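Says Who? How to Poke Holes in an Ad

Every day, somebody wants to sell you something. Maybe it's cereal, or a game, or a pair of shoes that will supposedly let you jump higher than your cousin. The people who write ads are good at their jobs. They know which words make your brain say "Ooh!" before it has time to say "Wait a minute."

You can get pretty good at saying "Wait a minute" too. Let's start with shoes.

Say a company called Takagi puts out an ad: "The comfiest sandals in the world!" Comfiest according to whom? Did somebody try on every sandal in the world? That would take a very long time, and I doubt anybody at Takagi did it. Words like comfiest, yummiest and coolest are opinions. You can't check an opinion with a ruler, and that makes it a very handy thing to put in an ad. 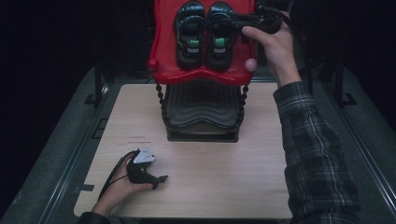 Black sandals on a red stand. Looking at a shoe won't tell you how it feels after a long walk.

Big words that mean very little

Some words sound like facts until you squeeze them. "Up to" is my least favorite. If a battery lasts "up to 7 hours," then a battery that quits after 2 hours hasn't broken the promise. Two is on the way up to seven! Look for "up to" the next time you're in a store and you'll start seeing it everywhere, usually in small letters next to a huge number.

"New and improved" is another one. Improved how? Maybe they fixed something important. Maybe they changed the color of the box.

And then there's "helps." A drink that "helps you grow strong" might help a lot or hardly at all. So does a glass of milk, and so does going outside to run around.

Numbers can fool you too

People trust numbers. If I say lots of families like a thing, you might shrug, but if I say 104 families like it, you might sit up.

Suppose Herora Dog Supplies says that 104 dog owners in the town of Kondura picked its harness as their favorite. Sounds great. But how many owners were asked? If they asked 2000 people, then most of them picked something else or didn't care. And who got asked? If they stood outside the Herora store and talked to people coming out with Herora bags, I can guess what those people said.
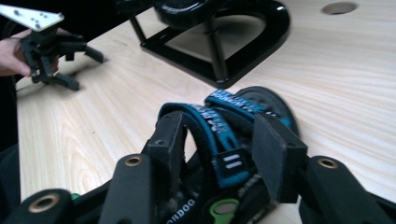 The dogs, by the way, were not asked. A dog can't fill out a survey, so any ad that says "dogs love it" is really a person telling you what a person thinks a dog thinks. It could be right. A dog wagging its tail at the front door might love the harness, or it might just love going for a walk.

So when you see a number in an ad, ask where it came from. If the ad doesn't say, the number isn't worth much.

Try it yourself

The best way to check a claim is a fair test. Fair means you change one thing and keep everything else the same.

Let's say you want to know if fancy paper towels soak up more water than the cheap kind. Cut a square of each, the same size. Pour the same amount of water into two bowls that match. Put one square in each bowl, wait the same amount of time, take them out, and measure what's left. Then do it again. Once isn't enough – you might have spilled some the first time and not noticed.

If you can, have a friend mix up the squares so you don't know which is which. That sounds silly for paper towels, but if you're already hoping one side will win, your eyes can play favorites without telling you. 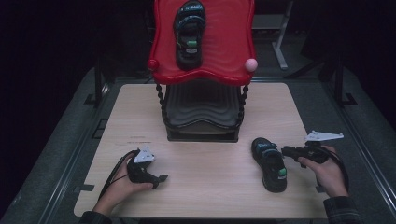 What about reviews?

Reviews can be useful. They can also be written by people who got the thing for free, or by people who work for the company, or by someone who was grumpy that day because the package came late. A hundred reviews that all say "Amazing!!!" teach you less than one that says what went wrong with the strap in May.

Videos are tricky in the same way. When someone you like watching says they use a certain backpack, look for a small note that says "ad" or "sponsored." They might really like the backpack. They also got paid to say it.
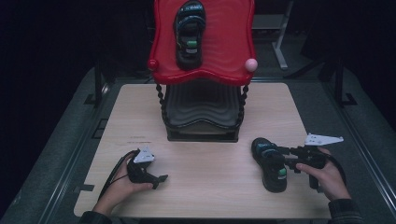
One reader from Trullbridge wrote to say that all this sounds like a gloomy way to go shopping, and that sometimes an ad is just telling the truth. Fair point. Plenty of ads are true, and some of them are fun to watch. I still think you should ask.

Questions to keep in your pocket

Who is telling me this, and do they get money if I believe it?
Is it a fact or an opinion?
Could I check it?
What did they leave out?

You can use them on commercials, on posters at the mall, and on your big brother. You can use them on this page, too. I said "up to" was in every store, and I haven't been to every store.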